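Ticket: Tray game kit, sticking button and toys sliding about
Product: Bondau four-button tray set
Status: Open, waiting on customer
Opened: Wed 1 March

First message

Hello! I bought the Bondau set in February for our toddler sessions at Prenley and we absolutely love it. The children press a button, a tune plays, and they grab a toy before it stops (the shrieking is wonderful). Two niggles though.

1. The red button doesn't always sound. The other three are fine every time.
2. Small toys creep towards the rim once the pressing gets lively.

What I've tried so far:

New batteries in the red button, from a fresh pack. Better for one session, then the same again.
Swapped the batteries with the yellow one. Yellow carried on happily, red still missed.
Wiped under the cap with a dry cloth. No change.
Pressed it 25 times in a row at the kitchen table. It sounded 20 times.

Reply from Kinoshita support

Thanks for such a thorough list! Swapping the batteries was exactly the right test, and it points to the contact under the cap. Please hold the red cap down for 60 seconds, let go, leave it for 90 seconds and try another 25 presses. 

Second message

Done, and it's a big step forward! 24 out of 25 this time. I'll run it again after the next session before I get too excited.

Pictures of the tray with buttons and toys on it:

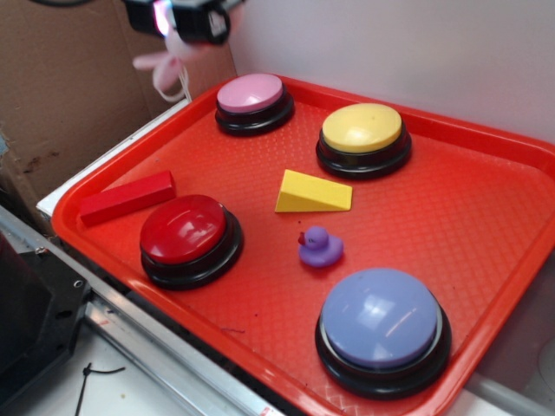
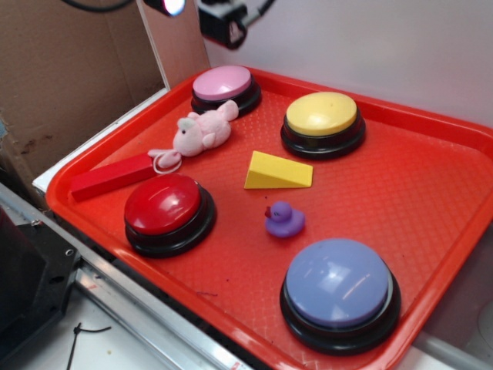
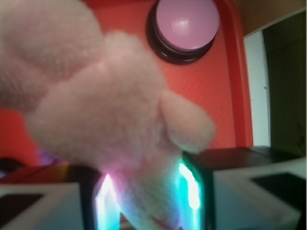
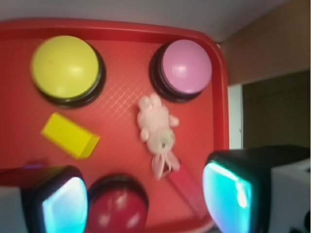
On the creeping toys, I had a go with a bit of the rubbery drawer liner from Curkadton, cut small and tucked under whatever slides most. It works a treat on blocks and does nothing at all for soft toys, but those don't travel far anyway. Is the liner safe to leave on the tray between sessions, or will it mark the plastic? I'd hate to spoil it, it's such a cheerful colour.

Also, if the red button does need replacing, can I buy a single one? The rest of the set is going strong and I'd much prefer to keep it together.

Reply from Kinoshita support

24 is very encouraging! Lift the liner off after each session and let the tray dry flat, and it should be fine. Single buttons are available, and yours is still under guarantee, so there would be nothing to pay. Send us the next count along with your order number and we'll post a red one if it drops below 25 again.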